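Numus Kitchen Cell - equipment page and buying notes

Page last touched 12th April. Prices ex tax, freight extra outside metro.

What you get
Single arm, two-finger gripper (black, ribbed pads), wrist camera, controller, bench clamp, power lead, spare finger set. Base plate bolts or clamps, your call. Assembled and checked by us before it goes out the door. The Waso pads come fitted. Cardoso pads are softer and cost a bit more, ask when you order.

Who buys it
Food handling labs, TAFE and uni programmes, small packing outfits that want to try a job on a bench before they commit to a line. Not a washdown unit. If you need to hose it, ring us and we'll point you at something else.

Picking and placing produce
Most enquiries are fruit and veg so that's how we set up the demo bench. Real plates, real tiles, whatever's at the market. Eggplant is a good tester - long, glossy, no two the same shade, and it sits at whatever angle it likes. Glass underneath makes it harder for the camera, ridges and glare all over the place. If your job has shiny or see-through dishes in it, tell us at the quote stage and send the dish if you can. 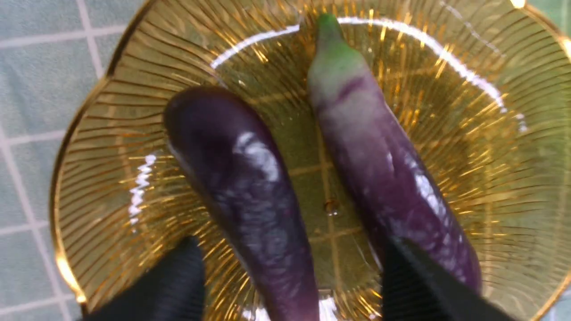

Choosing fingers
Slim tapered fingers for getting into gaps between items. Wide flat ones for boxes and tubs. Mixed jobs, start slim. Pads are a wear item so budget for them - pack of 4 is cheaper than singles. Swap takes a hex key and a few minutes, instructions are in the lid of the case.

Budgeting
Arm and controller are the big line. After that people forget:
- spare pads, one pack per person using it
- a second camera lead
- a proper bench, ours weighs in at 18 kg and a folding table wont do
- plates and trays for trials, they get chipped
- staff time, allow around 20 hours before anyone is quick at it
- produce. You will go through a lot.

Quotes hold until the end of January. If your finance people need longer put it in the email and we'll re-issue.

Lead times
Stocked units leave our shed within the week. Custom fingers come through Bralilport and take longer, depends on the queue. Part number for the standard kit is NK-622, please put it on the purchase order or it sits in the wrong inbox.

Training
Half day on site included in metro areas. Regional by video, or we travel at cost. Joana Cunha does the setup and calibration side. For grip settings on soft or slippery items ask for Fernanda Aguiar, she's in most mornings.

Returns and warranty
Unused kits back in the orginal case, less freight. Arm and controller covered for parts and labour. Pads, leads and anything dropped off a bench not covered.

To order
Email with kit number, delivery address, finger type and a line or two on what you're picking up. Photos of the items help. Rough sizes too, longest and shortest.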